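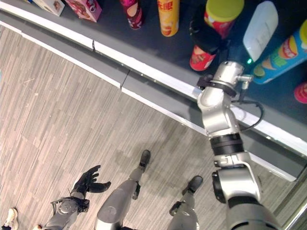 Nonside, Issue 8, page 3

The Reset

The instructions for the reset came from Kernell on a single sheet, printed on one side. The low shelf was to be cleared from the left, wiped, and restocked from the left. Boxes first, then canisters. Any canister found on its side was to be stood up. Labels were to face the aisle at a right angle to the trim strip.

I had managed the Raltia store for three years and had carried out the reset every May and at such other times as the sheet arrived. The shelf was dark, with a gray front and a white strip along its edge. Where one front panel met the next, the seam did not line up. I had reported it. The report form had a field for Fault and a field for Effect on Sales, and the second could not be left blank. I had written "none known," and the form was closed the same day.

The snacks were supplied by Tessier. Canisters are a poor shape for a low shelf. They are stable when upright and unstable at every other angle, and a customer reaching for the one behind will tip the one in front. A blue canister left on its side will look at closing time as if it had been put there on purpose. The pink box holds its position better but leans if it is not backed by something heavier. I backed it with the dark red one, which was against the sheet, and recorded the deviation.

In the deviation log I gave the position of each product, the position required, and the cause of the difference. For the red canister with the green lid I could find no cause. It had been moved to the right on every occasion I checked. I moved it left at opening and it was to the right again by the afternoon. I entered this under Remarks and asked whether the sheet might be changed to agree with the shelf.
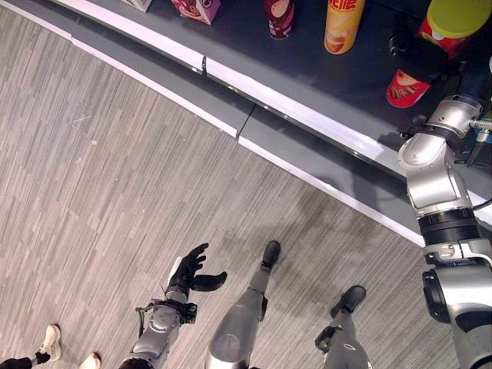 The reply from the regional office was that the sheet had been tested in a larger store over a period of 500 days, that no canister had moved in that time without being sold, and would I please confirm that I was measuring from the correct end.

I confirmed it. I measured from the left, from the first seam, with a steel rule, and sent the readings. The office thanked me and asked for the readings from the right. These I also sent. When added together they gave a shelf slightly longer than the one on the store plan, and for a while the correspondence was about that.

The plan was found to be correct for another store. The sheet, it followed, had been drawn for that store as well. I was told to go on using it until a new one was issued, and to keep the log up to date.

I kept the log at the desk in the back, in a black chair with a mesh band under the seat. The chair had a fault of its own. Over the course of a shift it went down. The drop was too slow to feel, and I knew of it only because the desk lamp came level with my eyes in the late afternoon. I raised the lever and the seat came up. By closing it was down again.

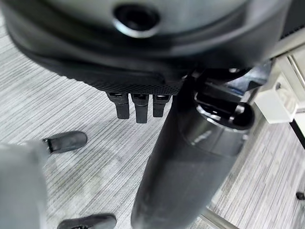
For the chair there was a different form, with a field for Make and a field for Year of Purchase. I knew neither. I wrote "black" and "before my time" and was sent a replacement part for a desk.

It was then that I stopped entering the red canister as a deviation. I entered its position only, with the time, and beside it the height of the seat. The two columns ran down the page together – the canister to the right, the chair toward the floor – and both went back in the morning. I did not draw any conclusion in the log, as there was no field for one.

The new sheet arrived with the next delivery. It was printed on both sides. The red canister was shown where it had always gone, to the right, and the pink box was backed by the dark red one. A note at the foot said that the layout had been arrived at by testing. I cleared the shelf from the left, wiped it, and restocked it. In the afternoon I went out with the steel rule. The canister had moved to the left.

Contact Nonside | © 2021 Nonside, all rights reserved | Back to top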